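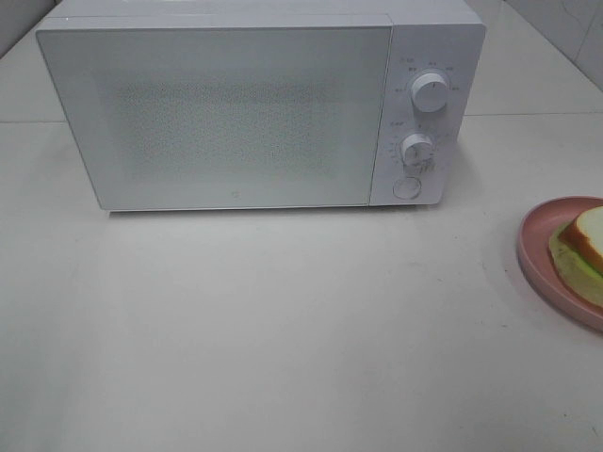
White microwave on the worktop

Barnby Apartment Hotel - which block to ask for?

tealeaf_sue
We have five nights booked at the Barnby in February and the booking form has a box for preferences. I gather there are two blocks, the old one facing the harbour road and the newer one behind. Has anyone stayed in both? We don't have a car and my husband is a light sleeper. We would like to cook a bit but we are not fussy about the view.

grumpyferret
Back block. The harbour road has delivery lorries from half past five in the morning and the windows at the front are single glazed. We had room 692 at the back and slept fine. Don't be put off by the number, it isn't a tall building. They number the back block in the six hundreds for some reason.

Polly_W
I disagree with that. We have stayed at the front twice and would ask for it again. You get the sun until mid afternoon and in February that makes a difference, as the heating is not generous. Lorries, yes, but they are gone by seven. The back block looks on to the yard of the Polat bakery and their extractor fan runs most of the night.

grumpyferret
The fan is a hum. A reversing lorry is not a hum.

Polly_W
Depends on the sleeper I suppose. I can sleep through a lorry but not a hum.

tealeaf_sue
Thanks both. He is worse with sudden noises so it sounds like the back. What is the kitchen like? The website says "kitchenette" and leaves it at that.

marlow_dave
Microwave, two rings, small fridge, kettle. No oven in ours. The pans were poor and there was one sharp knife, which wasn't. Fine for breakfast and something simple in the evening. There is a Patis supermarket five minutes' walk downhill, which is the important part - downhill there, uphill back with the bags.

Polly_W
Ours had an oven, but that was the front block. Another point for the front.

marlow_dave
Could be. I was in the back block, second floor.

kestrel50
Check the deposit before you go. They took 50 euros per person in cash on arrival and it was not mentioned anywhere in my booking. We got it back, but the desk closes at eight in the evening and we had an early departure, so we had to sort it out the night before.

grumpyferret
They took ours on a card. Never been asked for cash there.

kestrel50
Mine was booked through Prakuvau and not with the hotel direct, so that may be the difference. I was told cash only. The transfer was late too, up to 50 minutes of waiting they warned us, and we had nearly all of it.

tealeaf_sue
We booked direct. I will email and ask about the deposit anyway. Is the transfer worth having or is the bus all right?

marlow_dave
Bus. It stops by the church and you walk from there. The last one leaves the airport at 22.40, so look at your landing time.

Polly_W
Agree with Dave on the bus. Sit on the left if you want to see the sea.

tealeaf_sue
We land just after six so that works. I have put down back block, upper floor, and asked whether any of them have an oven. Will post when they reply.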